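Recording a calm podcast at home: tips from our kitchen table

Monday, March 5, 2018

My friend Kipchumba Tanui and I make a small show called Endik. It is a programme of short, quiet lists, read slowly, for people who want to rest their head before sleep. We have made 48 episodes in my flat, and all of them were recorded in a normal kitchen with normal furniture. Listeners write to ask how we do it, so I have put together the household part of the work. For microphones and cables there are better pages than mine.

Choose the hour before you choose the room

We record on weekday evenings after nine. The school across the road is closed then and the upstairs neighbours have finished with their washing machine. Sit in your room for a quarter of an hour with a pencil and write down each sound you hear. I did this on three evenings and learned that a bus stops under the window at ten minutes past and at twenty to. Now we pause for the bus.

Silence the fridge, but do not forget it

A fridge makes a low hum that you stop hearing after a minute. The microphone never stops hearing it. Turn it off at the wall before the recording, and put your house keys inside, on the top shelf. You can't leave home or lock the door without them, so you will open the fridge and remember. Keep the door closed during the session. We work for 70 minutes at the longest and the milk has always been fine. In hot weather I make the session shorter.

Take also the clock from the wall. Wrap it in a tea towel and put it in another room. The drawer is not far enough, I tried.

Soften the hard surfaces

Kitchens have tiles, glass and metal, and the voice jumps between them. You do not need to buy foam. Lay a folded blanket on the table and a second one over the worktop behind your microphone. Hang a winter coat on each cupboard door that faces you. A clothes horse with a thick duvet on it makes a good wall behind the reader's chair, and the next morning it is a clothes horse again.

A rug under the chairs is helpful too. If your chair creaks, rub a little candle wax into the joints where the legs meet the seat, and tighten the screws. Kipchumba's chair needed both.

Light that doesn't buzz

Many lamps give a thin buzzing noise, and dimmers are often the guilty part. Turn the dimmer to full, or use a small table lamp on an ordinary switch. Put your ear near the lamp, without touching it, and listen while it is on. If you hear something, try another bulb in the same lamp before you blame the lamp. When you change a bulb, switch off at the wall, let the old one cool completely and turn the new one only until it sits firmly. Too tight is a nuisance for the next person.
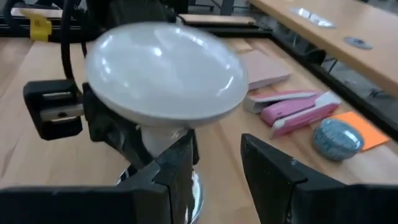 A wide, frosted bulb with a screw base.

I prefer a frosted bulb for reading. Clear ones leave sharp bright spots on the paper and after some pages my eyes are tired, and then the voice gets tired also. Please check what fitting your lamp has before you go to the shop. I have a box of wrong ones.

Paper, pages and pencils

Print your list on one side only, in large letters, and do not staple it. Lay the sheets next to each other on the blanket. When you finish one, leave it where it is and move your eyes to the next. If you must turn a page, stop speaking, turn it, count to four in your head and begin again. The silence is easy to cut out later.

Old paper is softer than new paper and makes less noise. I keep used sheets from my job and print on the empty side. Only take care that you read the correct side – once I began very warmly with a list of office deliveries.

Drinks and food for the voice

Water should be at room temperature, in a thick mug standing on a folded cloth. Thin glasses ring when you put them down. A slice of green apple takes away the small wet clicks of the mouth. I eat two slices before we start and one in the break. Milk, chocolate and biscuits we keep for afterwards.

Do not record hungry. A listener, Gitau Mbwambo, once wrote to ask which animal was in the room in our episode about rainy mornings. It was my stomach.

If you have a cat

Feed her first, then play with her until she lies down, then record. A closed door does not work with ours, she only sings behind it.

When you have finished

Let the blankets hang over a chair overnight before you fold them. Put the clock back and check that it shows the right time. Copy your recording to a second place the same evening, even when you are sleepy. We lost a whole episode by waiting until morning, and the second reading never had the same laugh in it.

Switch the fridge on again at the wall, and take out your keys.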